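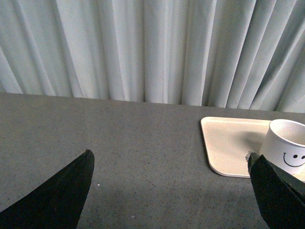 Kibet Mwaipopo says that most complaints about office coffee are complaints about water, and that replacing the beans rarely changes the complaint log. He has maintained brewing equipment for Sendisik since the company took over the Bellamy contract, which covers 27 buildings on one municipal supply.

"The supply came in at 126 milligrams per liter as calcium carbonate in November," he said. "That is hard water, but only just. The brewer can live with it. The heating element has a shorter life, and the customer notices a flat taste before anyone notices the scale."

The flat taste comes mostly from bicarbonate, which neutralizes part of the acid in the coffee. Mwaipopo measures it separately from hardness, as alkalinity, with a drop titration kit. Two buildings can show the same hardness and need different cartridges.

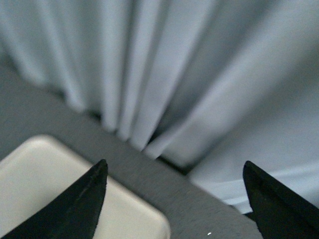

Cartridges and bypass

The contract standardized on the Kevow cartridge, a weak acid resin that takes out calcium along with the bicarbonate. Each head has a bypass valve that blends untreated water back in. Mwaipopo considers the valve setting more important than the choice of cartridge.

"People close the bypass because they think more treatment is better," he said. "Then the pH drops and you get corrosion in the boiler. I have pulled copper fittings that were thin all the way around – no scale on them at all."

He logs the setting at every visit and retests after 30 days. Cartridges are changed by volume, read from an inline meter. The previous contractor changed them by calendar, so quiet floors discarded resin that was half used and busy floors ran on spent resin for weeks.
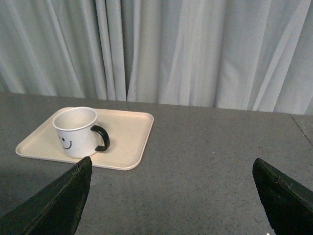 Descaling

Asked how often a brewer should be descaled, Mwaipopo declined to give an interval. He goes by heat-up time. When a boiler needs 2 minutes more than its commissioning figure, it gets a citric acid cycle and a full rinse.

"Vinegar works, but the smell stays in the gaskets," he said. "And check the manual first if the boiler is aluminum."

The spray head is removed and soaked separately. On the older Soritz units it is held by a left-hand thread, and he has replaced several that were forced the wrong way.

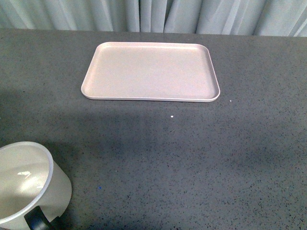
Gray speckled tabletop, with a pale curtain along the far edge.

His remaining problem is dead legs, the capped pipe runs left behind when a kitchenette moves. Water stands in them and drifts back into the line. He has asked for them to be cut out at the tee during the next plumbing shutdown, and has had no date yet.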